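Ladum Wrist Camera Comparison

The Ladum wrist camera comparison is a series of trials of two-finger grippers with a small camera mounted close to the fingers.
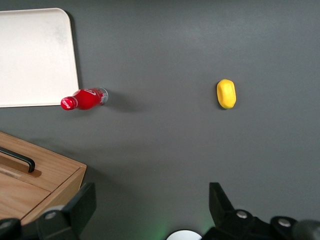

Background

The comparison was started by Aleksi Riihimäki at the Ladum workshop in Plilside, which had used a fixed camera over the table for all of its earlier gripping work. The fixed camera gave a good view of the table, but the arm often covered the object in the last part of the approach. Riihimäki proposed to move the camera to the wrist and to test it with two grippers, the Hernix and the Niskanen. Njoroge Mohamedi wrote the controller software and kept the trial records.

Both grippers have parallel fingers and were used on the same arm. The Hernix has longer fingers with a pointed tip. The Niskanen has short, wide fingers and closes with more force, but it is slower to open.

Method

The objects were placed on a gray table together with a white tray and a light-brown wooden box with a black handle. Among the objects were a red Coca-Cola bottle, laid on its side, and a small yellow object of oval shape. The bottle was chosen for its shiny surface, which reflects the light and makes the edges difficult for the camera to find. The yellow object is easy to find by its color, although its curved shape gives the fingers little surface to hold.

Each session had the same order. The arm moved to a start position above the table, the controller selected a gripping point from the camera picture, and the fingers closed. A grip was accepted if the object stayed between the fingers for 8 seconds after lifting. An object that turned in the grip but did not fall was also accepted -- this rule was later criticized by Mohamedi, who wanted such cases to be recorded separately.

Results

The series included about 910 attempts. The Hernix gripper was better with small objects and with objects near the side of the tray, where the wide fingers of the Niskanen often touched the rim. The Niskanen held bottles more firmly and let them turn less often. The handle of the box could be gripped with both, but the approach angle had to be set by hand.

The wrist camera gave a clear improvement in the final approach. Its weak point was the lower part of the view, where the fingers hide a portion of the table. Shadows were another source of error. In several sessions the controller took the dark shadow beside an object for a part of the object and placed the gripping point too far to one side.

Later changes

After the first report, dated 15/02/2020, the camera on the Niskanen was moved slightly forward and the controller was changed to ignore the area covered by the fingers. Riihimäki kept the Hernix as the standard gripper of the workshop. The Niskanen remained in use for heavier objects.

See also

Parallel gripper
Hand-eye calibration
Grasp planning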